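Slide 1 - title up, let people sit down

Good morning, and thank you for coming to the early slot. I promised the organizers a cheerful talk about laundry, and I'm afraid most of it concerns a basket we dropped. (Pause. Let them settle.)

Slide 2 - the job

Keep this short. Grirdale is our two-armed home robot, and it carries a basket to the washer, loads it, and shuts the door. We had 367 full runs logged by the end of September, and I was feeling pretty good about life.

Slide 3 - the fault

Run 368. The left gripper reported a firm hold right through a slip, so the right arm kept pushing toward the drum with half the support gone. The basket twisted, hit the open door, and went down. Nobody was hurt, but the stop came 460 milliseconds after the slip, and our limit was much tighter than that. Say the number slowly - people always want to write it down.

Slide 4 - what we found

The grip check looked at finger position and never at load. Fingers closed on a rim look just the same whether or not they're carrying anything! We went back through the old logs and found 29 smaller slips we had counted as good runs. That was a long afternoon, and I'd like to own up to it here.

Slide 5 - the handover point

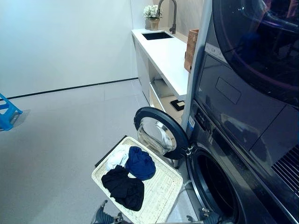 *Basket at the washer, both grippers on it, door swung open.*

Point out how close the far edge comes to the gasket, and how near the door is. With so little room, a small twist matters a great deal. We now compare the load on both wrists 12 times during the approach, and any mismatch stops both arms together.

Slide 6 - questions

Leave this one up. If someone asks about wet loads, say we haven't tested them with the new check yet.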